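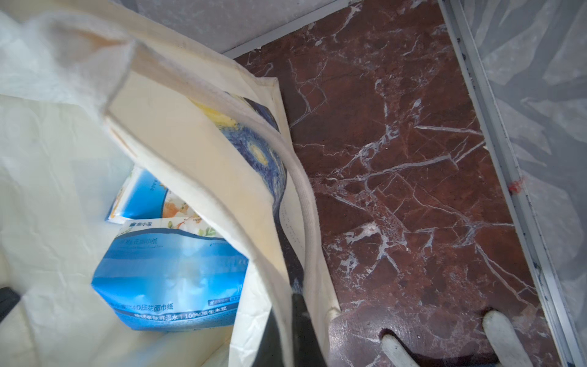
*Two packs of facial tissue in a canvas tote bag, seen from the robot's wrist during work at the Heltivholm site.*

# The Patient Work of Teaching a Robot to Pack a Bag

The instruction given to operators at Heltivholm fits on one line: put the tissues in the bag. A new operator learns it in seconds. Carrying it out through a pair of grippers, with both hands on the controls and the bag visible mainly through small cameras, takes a good deal longer to master.

Heltivholm is the training site of Stidley, a company that prepares household robots for simple domestic work. Its operators guide the machines by remote control through everyday tasks, and the recordings are then used to train the software that will one day attempt the same tasks alone. The program devoted to bags and soft containers is known internally as Zuvemano. It began in February with 6 operators and has since recorded in 44 homes and rented rooms.

Cloth was chosen deliberately. A box keeps its shape when a hand enters it, and its opening stays where it was. A canvas tote folds over on itself, its handles fall across the opening, and the hem can hide whatever is already inside. A soft pack of tissues adds a second difficulty, as the wrapper is shiny and gives way under pressure.

"We had good results with cups and blocks, and we were perhaps too pleased with them," said Gönül Karabulut, who directs the program. "The first week with bags was humbling. An operator would place an item correctly and then draw the whole bag off the table on the way out."

The answer was a change in how demonstrations are performed. Operators are now asked to open the bag with one gripper and hold the edge while the other gripper brings the item in. They release the item, pause, and withdraw along the path by which they entered. The pause was disputed at first – several operators considered it wasted time – but it remains in the written procedure.

Operators may also be asked to leave their mistakes in the record. If a pack catches on the hem, the operator frees it and continues, and the attempt is kept with a short note. Ms. Karabulut regards these recoveries as some of the most useful material the program has. A system trained only on clean attempts has little to draw on when a handle slips.

Surroundings receive the same attention. The program works on stone-patterned surfaces, on plain tables and on floors, and it favors bags with printed pictures as well as bags without them. A busy print can confuse a vision system, which may treat a painted shape as an edge or an object. Packaging with glare on it presents a similar problem. The procedure tells operators to leave the lighting as they find it.

Fadime Sezer trains new staff in the method. Her course lasts 5 days, and the first is spent without any robot. Trainees pack and unpack bags with their own hands while describing each movement aloud.

"People have no idea what their second hand is doing," Ms. Sezer said. "They will tell me it was resting. I ask them to do it again slowly, and they find that it was holding the cloth the entire time."

On the second day they move to the controls. Most trainees grip too hard and look too long at a single view. Ms. Sezer teaches them to use the wrist camera for the last few inches and the wider view for everything before that. By the end of the course, a trainee is expected to complete some 70 demonstrations in a shift, including those marked for recovery.

Hand guiding, in which a person takes hold of the arm and moves it directly, is still used at the company's smaller workshop in Châu. Staff there find it quicker for teaching a single motion, such as lifting a handle clear of the opening. Its drawback is that the teacher's own arms often enter the camera's view. For full tasks, Stidley has settled on remote control.

The company has not said when a robot trained under Zuvemano will be offered to households. Ms. Karabulut would say only that unaided trials have started with a single type of bag and that groceries come next. Operators at Heltivholm have already begun to practice with bread, which several of them describe as harder than tissues.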